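Grekholm Repair Circle newsletter
13 Mar 2025

From the computer bench: putting old desktops back to work

When I took over this corner of the newsletter I promised myself I would keep it short, and anyone who has read the last few will know how well that has gone. So make yourself a cup of tea, because there is a fair bit to tell you about the desktop computers, and I would like to tell it properly.

You may remember that in the winter we had a call from the college at Stillmont, who were clearing out a teaching room and wanted to know whether we could do anything with their old machines. We said yes before we had thought about where they would all go, and they have been living in the back store ever since, stacked up beside the sewing machines and that enormous box of lampshades. They are plain, solid desktops, the sort with a lid that comes off easily and enough room inside to get your hand in, and most of them have years left in them if they are given a clean, a bit more memory and, in a few cases, a different processor.

The trouble with working on computers at a shared bench is where to put things down. I have lost count of the evenings I have spent on my knees with a torch, looking for something the size of a fingernail. We used to put everything into saucers (my saucers, I might add, and I would like the one with the cornflowers back, if anyone has seen it). Saucers are fine for screws. They are not at all good for processors, which have delicate undersides, or for memory, which slides about and ends up leaning against something it shouldn't.

These days the parts have a place of their own next to the open case, and I can't tell you what a difference it makes to the temper of everybody concerned. A memory module lies lengthways between its clips, there are sockets and slots for other bits and pieces, and the whole lot sits on the slatted metal surface right at your elbow. 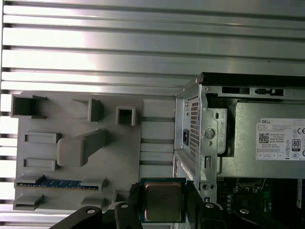 A processor held in the gripper, with the memory kept tidily in its holder and the open computer alongside.

I do like having a long slot for a long thing and a square one for a square thing. It sounds like something out of a nursery, but after a couple of hours of bending over a case your eyes get tired, and it is a great comfort to put a part back where it belongs without having to think. It also means that if you are called away to help with a toaster, whoever sits down after you can see how far you had got.

A word about processors while I am on the subject, as several of you have asked. Please hold them by their edges, always, and don't be tempted to rub at the contacts to see whether they come up shinier. If there is old paste on the top, it comes off with a soft cloth and a little of the cleaning fluid we keep in the drawer under the bench. Look for the small mark in one corner, match it to the mark on the socket, and lower the thing in gently. It should drop into its place under its own weight. If it seems to want pushing, stop and look again, and if it still seems to want pushing, come and find me or Uldis Ots, and we shall all three look at it and frown together.

Memory is a different kettle of fish, and this is where most beginners come unstuck. It is quite the nicest upgrade to do, I think, and certainly the one people notice most when they get their computer home. You find the bank of long slots on the board, open the latches at the ends, line up the notch in the module with the ridge in the slot, and press down evenly at both ends until the latches come up to meet it. What puts people off is how firmly you have to press. You feel sure that something is going to crack! It very nearly never does, provided the notch is the right way round and the module is standing straight up.

Do check the notch first, though. The different generations of memory have it in slightly different places, and a stick of the wrong sort will never go in however nicely you ask it. We have a shoebox of mixed memory on the top shelf and I am slowly sorting it into envelopes, with the type written on the front in pencil. If you take one out of an envelope, please put it back in the same envelope. I found two sorts sharing last month and it took me most of an evening to be certain which was which.

The other thing to mind is the wiring. In these desktops the big bundle from the power supply comes in very close to the memory, and it is easy to catch a loop of it with your sleeve, or to trap a wire without noticing until the lid won't sit flat. I fold mine back as far as they will go and hold them there with a bit of soft tie. And before any of that, the plug comes out of the wall. I know I say it every time, and I shall go on saying it.

You don't need to fill every slot, either. A single good module will run one of these machines perfectly well for letters, photographs and a bit of browsing, and the empty slots can wait until somebody wants them. If you have a matching pair, the little book for the board will tell you which two slots to use together, and it isn't always the two you would expect.

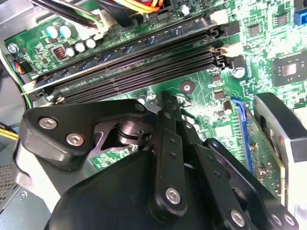
Aigars Vanags wrote in after the last newsletter to say that he had always been told to fit memory with the board lying out flat on a table, and that he was surprised to hear of us doing it with everything still inside the case. In his experience the board bends less if there is a firm surface underneath it, and he wondered whether we had considered it. He also asked whether a computer that beeps at you on starting is always complaining about its memory, as his has begun doing so and he would sooner know before he buys any more.

Thank you for that, Aigars, and for the very kind words about the marmalade recipe. On the first point, I quite see the sense in it, and if you are building a computer from nothing then by all means fit the memory before the board goes in. With ours, the board is already screwed down to its supports, and taking it out means undoing every cable and then remembering where they all went, so for a simple memory swap I would leave it where it is. Support the edge with your other hand if you can feel it giving. On the second, the answer is often but not always. Different makers use different patterns of beeps, so write yours down, long ones and short ones, and bring it along with the computer. The first thing we shall do is take the memory out and put it back in again, and you would be amazed how many times that is the whole of the repair.

Now, what becomes of them all. The first 4 desktops are promised to the homework room at Tirnden, who have been very patient. After those, we shall offer them to members and neighbours in the order people put their names down, and there is a sheet for that on the board by the kettle. We ask for nothing but a donation if you can manage one. The bench fund stands at 826 euros as I write, after some 300 went on drives, paste and a new lamp, and I think that is money well spent, particularly the lamp.

We are still short of a few things. If you are having a turn-out at home, we would be very glad of:

Desktop memory of any age, in a paper envelope or wrapped in something that isn't wool
Mains leads of the ordinary kettle sort
Keyboards with all their letters
Small screwdrivers, cross-headed for preference
A saucer with cornflowers on it

Mr Žukauskas at the hardware shop has once again let us have a tin of odd screws, and he is happy to take in parcels for the bench during shop hours if you can't get to us in the evening. Do mark them clearly, as the last one was nearly sold.

In May we hope to hold a beginners' evening just for desktops, where you can open one up, take the memory out, put it back and see that it still starts. You won't need to bring anything, though if you have reading glasses you will be pleased to have them with you. Names to me or to Uldis, please, either at the bench or by a note in the tin.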